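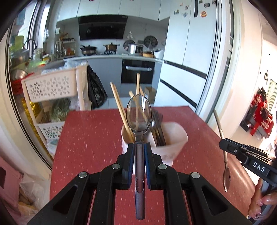
The red table, with the utensil holder and two of the spoons.

NOTICE TO THE INCOMING TENANT

The Office of Residential Continuity, Rolville, presents its compliments to the incoming tenant and submits the following account of the kitchen, in accordance with the terms of the Dumach lease. The account was completed on 10/19/19 and replaces all earlier accounts, including the one made in April, which was found to be too short.

Section 1. The table.

The table has a red top with small white flecks. It was in the kitchen before the Office assumed responsibility for the building and is listed in the register as a permanent feature, although it is not fastened to the floor. The outgoing tenant ate at it for many years. On the evidence of the electric bills, meals were taken late.

The Office was asked whether the table might be replaced with one of a quieter color. The request was considered and declined. A second request, in the same handwriting, asked that the first be disregarded.

Section 2. The utensil holder.

The holder is of translucent white plastic and stands on the table. The lease requires that it remain there between meals. It contains wooden chopsticks and a number of utensils with dark handles, which the incoming tenant may use freely and is expected to wash.

The chopsticks were entered in the register as a gift from the Prajapati household, formerly of the floor above. They were given on the occasion of a wedding. The register does not say whose, and the Prajapati household, when written to, replied warmly on several other subjects.

Section 3. The spoons.

There are two spoons to which the Office draws particular attention. One is plastic, with a clear bowl and a smoky gray handle. The other is metal, silver in color and long in the handle. They do not belong to a set. Under the terms of the lease they are nevertheless to be stored together, and the Office has received up to 4 letters in a single year asking it to confirm that this was being done.

The outgoing tenant used the metal spoon for soup. The plastic spoon belonged to the other occupant of the apartment, who is named in the first lease and is absent from the second. After the second lease was signed, the plastic spoon continued to be washed each evening with the metal one and returned to the holder. An inspector who called at supper time recorded two places laid at the table. The inspector was offered the second place, accepted it, and noted in the margin that the soup was good.

The Office has no policy on this matter and did not seek one.

Section 4. The stove and the cart.

The gas stove stands on the light gray counter beneath a black range hood. The wok and the pots are included in the tenancy. The wok should be dried over a low flame after washing and rubbed with a little oil – the outgoing tenant was firm on this point, and left instructions running to three pages.

The white storage cart, with its pattern of cutout flowers, came by rail from Drindeck and was carried up the stairs by the two occupants named in the first lease. It cost them more to send than to buy. Greens are to be kept on the lower shelf. The incoming tenant may find that the shelf has been stocked in advance of arrival. No charge will be made for this, and no inquiry need be addressed to the Office.

Section 5. The deposit.

A deposit of 1,292 was held against damage to the kitchen. It has been returned in full to the outgoing tenant, who now lives with a niece in Drindeck and has been supplied there with a spoon. The Office understands that it is a perfectly adequate spoon.

The outgoing tenant was invited to remove any personal property before the keys were surrendered. The tenant took one coat, a radio and the curtains. Asked about the contents of the holder, the tenant stated that they were used to the table.

Section 6. Acceptance.

The incoming tenant is asked to sign below and to return one copy to the Office. Signature will be taken as agreement to Sections 1 through 5, including the provision on storage in Section 3. The tenant is free to eat with either spoon.

Supper in the building is generally at seven.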